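Condow drift fault

The Condow drift fault is the name given to a failure in the control software of a simulated robot work cell. It was found at the Printhorpe automation laboratory during a long test of pick-and-place work. In this fault the controller keeps a wrong value for the height of the tool, so the gripper closes too high and misses the block or holds it only by its upper edge. No real machine was damaged, but the same software was planned for a physical cell.

The simulated cell: arm, blue square and black pad 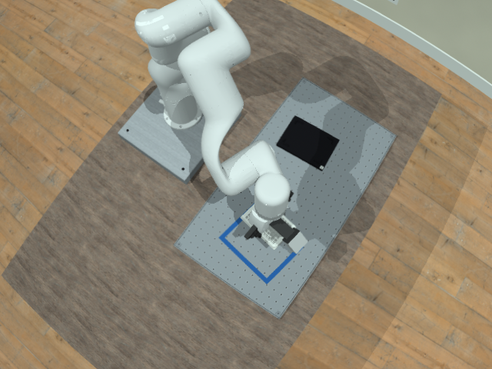
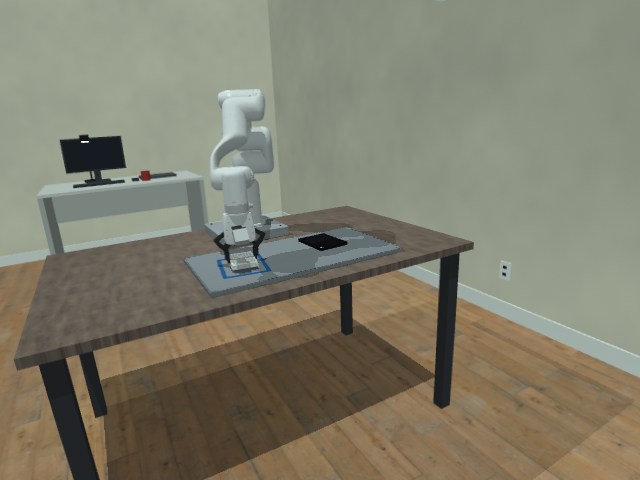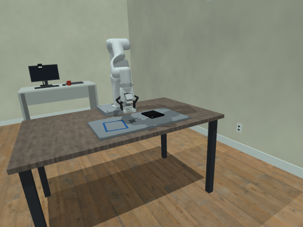 Test cell

The cell has one white arm with a two-finger gripper, mounted on a base plate. A small block must be carried between the blue square and the black pad. The task was written by Zineb Gaber and was planned for 3000 cycles without a stop. The start position of the block is changed by the program in each cycle.

Discovery

The first missed grip was recorded in cycle 1763. The program had no check that the block was really held, and for this reason the arm continued its full path with nothing between the fingers. The log marked these cycles as complete. Mehwish Butt noticed the mistake in March, when she compared the log with the stored block positions.

Cause

After each cycle the controller rounded the tool height and saved the result as the new reference. One rounding error is very small, but all of them went in the same direction. At the first missed grip the sum was 2 millimeters. A restart of the controller cleared the error, and therefore short tests did not show it.

Safety importance

In her report, Shakuntala Nishad wrote that the opposite sign would be more dangerous. The fingers would then go down too far and press against the table. She also criticized that the force limit was switched off in the simulation.

Correction

The height is now read again from the joint values at the start of every cycle, and the arm stops if the finger distance shows an empty grip. The reference is also reset after every 800 cycles. Some users of the older Surach version still restart the controller by hand.

See also

Cumulative error
Force limiting
Tripathi grip test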